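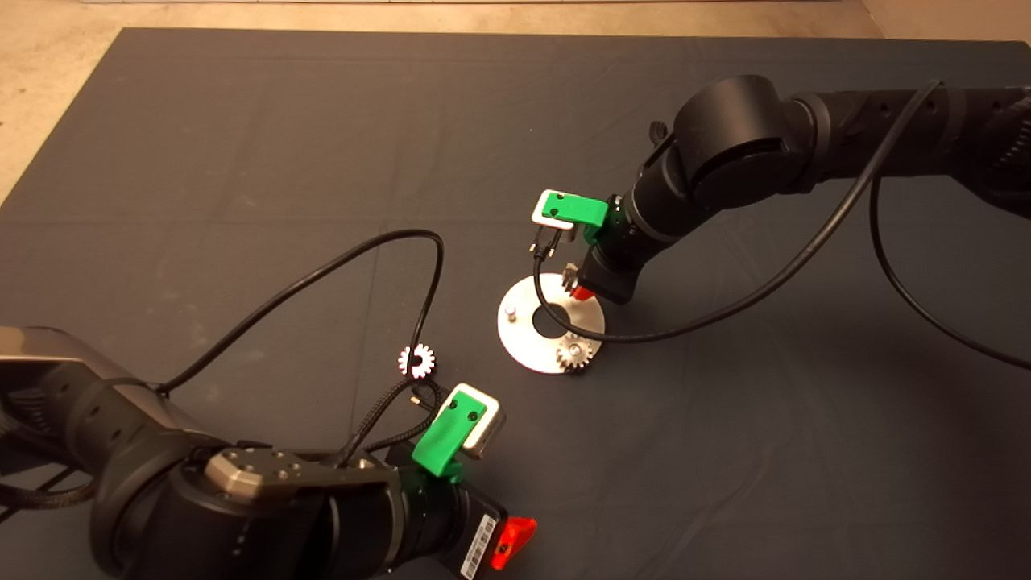
June 20, 2019 – gear day, and a new cable on the left

What a good day. I've got oil under my fingernails and I'm far too awake to go to bed, so I'm writing it up while it's fresh.

Started early with the left arm, which has been sulking since we moved the pair to the new spot. It would go to its rest position, sit there nicely, then drop out with a comms fault the moment the wrist rolled past a certain point. Larysa was sure it was the controller. I was sure it was the cable, mostly because it's always the cable! I put my thumb on the connector, asked her to jog the wrist very slowly, and there it was – fault, no fault, fault, no fault, all from pressing a bit harder. I have rarely been so pleased to find something broken.

Swapped it for one of the spares and then spent ages on how it should run. The old one had been tied down tight at every joint, lovely and tidy, and I think that is what killed it. So I've gone the other way and left a lot of slack in the loops. It looks a mess. It wanders over the mat and Catrin winced when she came past with her coffee, but I ran the arm through its full range afterwards and it never pulled once. I'd like to bring it down to something neater by the end of the month, perhaps with a couple of soft ties near the elbow. For now slack wins.

Then the fingers. We're on the green printed brackets with the metal pads, and I still love them. Aldo printed them again with thicker walls after the last lot cracked at the screw holes, and he chose the green himself (he says it was the only reel left, but I don't believe him, he has a green bicycle). The pads had worked slightly out of line on the right hand. Two screws loosened, pads closed gently on a feeler gauge, two screws nipped up again. Such a small job and it changes everything about how the thing picks up a gear.

And the gears! This is what I really wanted to write down. The job is the little gear set: round metal base plate, peg on one side, a metal gear on its shaft, and a white spur gear that has to come over and join them. When Fergal first put the parts on the mat I thought he was joking, because the fit is so close that I fumble it with my own hands. We'd been getting the white one on about half the time, if I'm generous.

What we found after lunch was that the zero on the right wrist was out. Only a little, 7 tenths of a degree, but by the time you reach the fingertips that's plenty. I must have set it in a hurry in November and nobody has touched it since. I did it again properly this time, with the arm warm, coming at the mark from the same side every time, and wrote the new offset on a bit of tape inside the cabinet door as well as in the Gridelix log. Last November's me did neither. I have words for her.

We gave it a long run afterwards, 300 tries, with Fergal putting the parts back each time and me pretending to supervise. Only 74 misses, and most of those came early, before I'd slowed the approach down. I know that wouldn't impress anyone who builds real gearboxes. I was bouncing on my heels.

The mat still annoys me. It creases, and a small gear leans a bit if it's sitting on a fold. Catrin suggested ironing it, which I laughed at and then thought about for the rest of the afternoon. It might need a stiff board underneath. Must measure before ordering anything.

Jobs I don't want to forget:

Order two more cables from Stiren, the same length as the last ones.
Ask Aldo for a spare pair of brackets before we need them.
Check the bolts at the base of both arms, left one first. I haven't been round them since the move.
Put the new offset in the paper book too.
Find out who has the small torque driver. (Alfredo. It's always Alfredo.)

Rang Mum on the way home and tried to explain why a gear dropping on to a peg was the best part of my week. She said it sounded nice. It was more than nice! Tomorrow I want to try it with the approach a shade faster, and see how far I can push it before the misses come back.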